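Thursday, late

Got back from Skarnoscombe after seven and I'm writing this before I forget the details. The Cendden project is at the stage where the club needs a lot of folding, picking and putting down, all of it done by hand with the gripper tools. Fatos Ionescu keeps the log and wants each of us to keep our own notes too, so this counts.

Target for the term is 1065 usable clips. We had 72 going in. I don't think we'll make it by November, but the pace is better than it was. 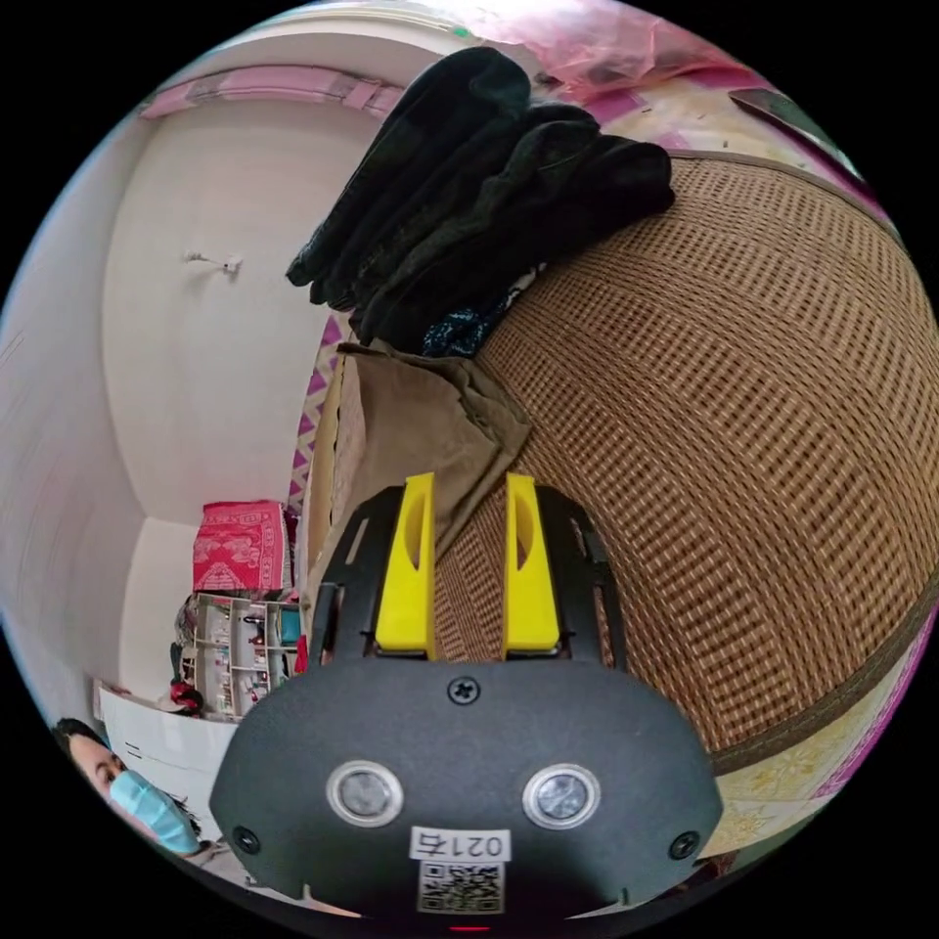

My main worry this week has been dark clothes. The Dadia model we train on does fine with light fabric on a plain surface and then loses the outline once two dark things touch. Today's pile should be a fair test of that, with black and very dark green folded together and the khaki piece just below. Fatos thinks we should keep the mat for every session so there is one thing that doesn't change. I would like more surfaces, but I didn't argue.

We did 40 takes before the break. I threw out more of mine than I wanted to. My wrist drops when I get tired and then the fingers come in at a bad angle.

3 Comments · 19 Shares

After the break we went over the start position again. Everyone had drifted into their own way of doing it, and the checker script from Nguyen-Tran rejects a take when the opening pose is too far out.
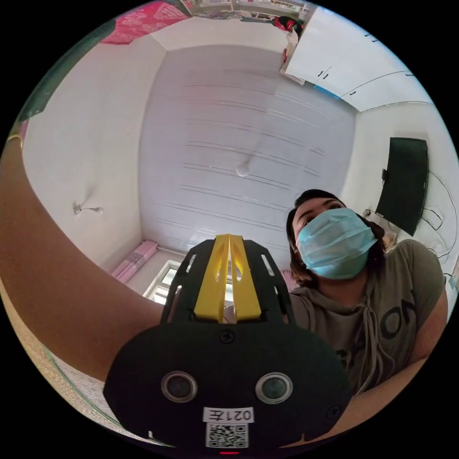 So the rule now is fingers closed, hold for a slow count, then begin. It feels silly for the first few takes and after that you stop noticing. Fatos wrote it on the first page of the log.

Single layers of cloth are still the hardest part for me. If I go in flat I get nothing, and if I push down I take too much. What works best is coming straight down on a crease that is already there.

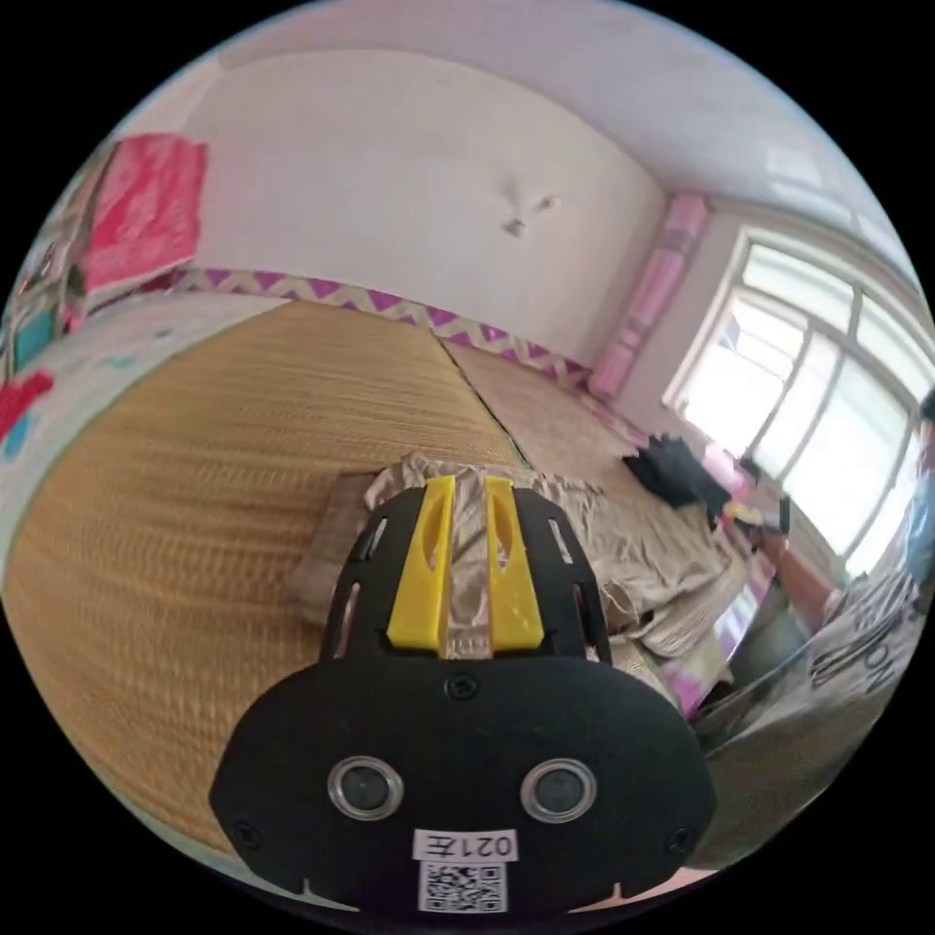
Marking the takes is my job this weekend. I have 19 left over from last time as well, so it will be most of Saturday. The beige cloth ones go in their own folder, the fold held between the fingers and the rest left rumpled over the mat, and I want to note where each grip was made. The daylight from the window is strong in these, so I'll ask whether we should try an evening session – the script might not care, but I'd like to know.

Need to charge the spare battery. Bus is at 8.

We use cookies to improve your visit. Accept | Manage settings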